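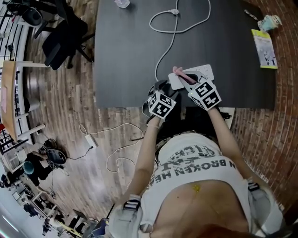 K. Dixit / Plevora mix room notebook / August, 11:40 pm

Back on track 2, "Sarnville". Radek's new bass takes came in this afternoon, same tempo map, so dropped straight in. Low end much tighter in the verses. Chorus still a mess. Kick and bass both sitting on the same note and the guitars pile on top.

Tried:
- cut on rhythm guitars at 163 Hz, narrow. Helps. Keep.
- same cut on bass. No, gutted it. Took it off.
- bass DI up, amp down. Better on the small speakers, too clanky on the big ones. Halfway for now.

Snare has a ring at 691 that jumps out whenever Tobias hits the rim. Notched it on the top mic only. Darcy likes the ring and wants it back for the outro, so automate, dont print.

Vocals: comped the second verse from Darcy's late takes. Breath before "harbor" is huge, left it in. Doubles are dragging in the pre-chorus, nudged them by hand, still not happy. Ask Darcy to resing the last line if there's time before rehearsal. Harmony in the bridge is fine, leave it ALONE.

Keys: Kazuhiro's organ part clashes with the lead guitar from the solo on. He says drop the left hand. Muted it, solo opens up a lot. Wait for Radek to hear it before deleting anything.

Long argument about the intro. Tobias wants the full 2 minutes with the clean guitar, Dastier want a shorter one for the single. Doing both. Edit point is on the cymbal swell, crossfade sounds ok but the reverb tail gets chopped, need to reprint the tail seperately.

Session saved as sarnville_mix_D. Rough bounce sent to everybody, no limiter, so turn it up before complaining.

Next: tom panning (drummer's view, Tobias insists), rest of "Torres" edits, find out who has the good headphones.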